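Cleaning smudges off white plastic and printed square markers?

posted by Kiều

Got a load of white plastic parts with those printed black and white squares stuck on. Faces gone dusty, dont want to wreck the labels. Tried a dry duster, no good.

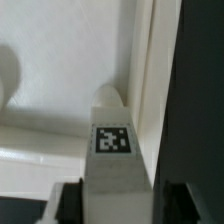 What should I wipe them with? Plain water and a drop of washing-up liquid, on a cloth wrung nearly dry.

Lenley

Agree with that. No spray, ever. I did 50 labels with glass cleaner in February and the ink went grey.
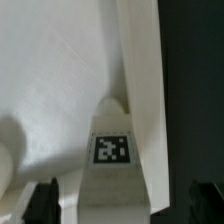
Labels lift from the corners first so work from the middle out. Same cloth for the plastic. Faint smudges like the ones on the faces of that tapered piece should be an easy job, go top to bottom. Rinse cloth often.

Josetti

Melamine sponge!! Quick. Not on the print tho, it takes the black

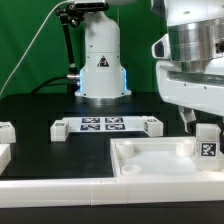
off and leaves a dull patch. Reprint if its too far gone, paper ones cost me 3 quid a sheet.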